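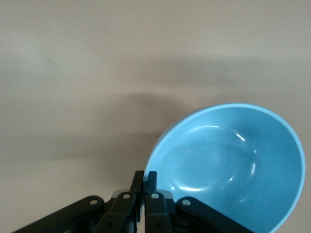

Lullavach hands bowl station to robot arms, moves staff to glazing and inspection

Lullavach, the tableware maker on the Rovano canal road, has put robot arms on the station where finished bowls are picked up, turned and set out for packing. The change took effect in October and affects the people who worked that station on both shifts.

The company says there were no layoffs. Staff from the station have moved to glazing, final inspection and the mold room, at the same hourly rate. Two have since asked to go on the night shift, where the arms now run with one person watching over them.

Each arm has a two-finger gripper and a small camera at the wrist. It takes a bowl by the rim, lifts it from the table and places it in a divided tray. The arms were supplied and set up by Vulel, which also trained the first group of operators over two weeks.

Heriberto Pacheco worked the station by hand for six years and is now one of those operators. His shift used to mean 1301 bowls on a busy day, most of them lifted from a bent position.

"My wrists were bad by the end of the week," he said. "Now I walk back and forth and I look at a screen. My feet hurt more than my hands."

Pacheco clears stopped picks, wipes the camera covers and decides what to do with a bowl the arm has refused. During the first month the arms had trouble with the glossier glazes. Reflections inside a bowl could throw off the camera, and the arm would stop short of the rim and wait. The plant changed the overhead lamps and put a plain matte surface on the tables. Stops have gone down, according to the company, though the light blue line still gives more trouble than the others.

Chipped rims are another matter. A person picking up a bowl would feel a chip with a thumb and set the piece aside. The gripper does not, and in the first weeks some chipped pieces reached the packing room. Lullavach added a second inspection table after the trays, staffed by two people who used to work the bowl station. Their target is 814 pieces a shift, a number several workers say is too high for careful checking. The company plans to review it after the holiday orders go out.

Operators are paid 66 cents an hour more than the old station rate. Workers at the inspection table have asked for the same increase and have not yet had an answer.

Lullavach employs 100 people at the plant. It is looking at a second set of arms for the plate line, where the pieces are flatter and harder to grip from above. Lammers, the packing contractor that shares the loading dock, has sent its own supervisors to see the station but has not ordered any equipment.

Training for the next group of operators is open to anyone on the floor. Sign-up sheets are outside the break room and at the mold room door.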